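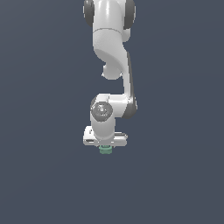

Zhenhua Gu schrieb am 13. März 2024:
> Ich habe gestern die Fernsteuerung mit der 3D-Maus ausprobiert und
> komme auf keinen grünen Zweig. Von 67 Demonstrationen sind mir
> 8 so ruckelig geraten, dass ich sie gleich gelöscht habe. Beim
> Führen von Hand am echten Arm hatte ich solche Probleme nie.
> Lohnt sich der Umweg über die Simulation überhaupt? Und wie haltet
> ihr es mit den Pausen am Anfang, schneidet ihr die weg?

Hallo Zhenhua, hallo Liste,

ja, er lohnt sich, und wie! Ich war im Februar genauso skeptisch und mache inzwischen fast alles in der Simulation. Im Bild hält der Greifer das kleine grüne Teil, mit dem ich gerade arbeite, und an genau diesem Teil habe ich das Fernsteuern überhaupt erst richtig gelernt.

Zum Ruckeln: Stell mal die Verstärkung für die Drehung deutlich kleiner als die für die Verschiebung. Bei mir steht sie in Cunha auf einem Fünftel, seitdem kippt mir die Hand beim Absenken nicht mehr weg. Außerdem übe ich jede neue Aufgabe ein paarmal, ohne aufzuzeichnen, bis die Bewegung sitzt (klingt banal, hat bei mir aber mehr gebracht als jeder Filter).

Das Führen von Hand mag ich trotzdem sehr, gerade für Steckaufgaben, bei denen man den Widerstand spüren will. In Sullau haben wir beides gemischt: 5 handgeführte Durchgänge als Grundstock, der Rest ferngesteuert. Das ging erstaunlich gut zusammen, solange die Abtastrate gleich war!

Pausen am Anfang schneide ich weg, die nach dem Zugreifen lasse ich drin. Einmal hatte ich auch die gekürzt, und prompt wollte der Arm schon anheben, bevor die Finger zu waren.

Deine ruckeligen Aufnahmen hätte ich übrigens gern gesehen. Falls noch welche auf dem Dindell-Server liegen, schick mir doch zwei davon, ich lasse sie hier mit meinen Einstellungen abspielen.

Viele Grüße aus Flilham

P.S.: Welche Version der Maustreiber hast du? Mit der alten hing bei mir ständig die Hochachse.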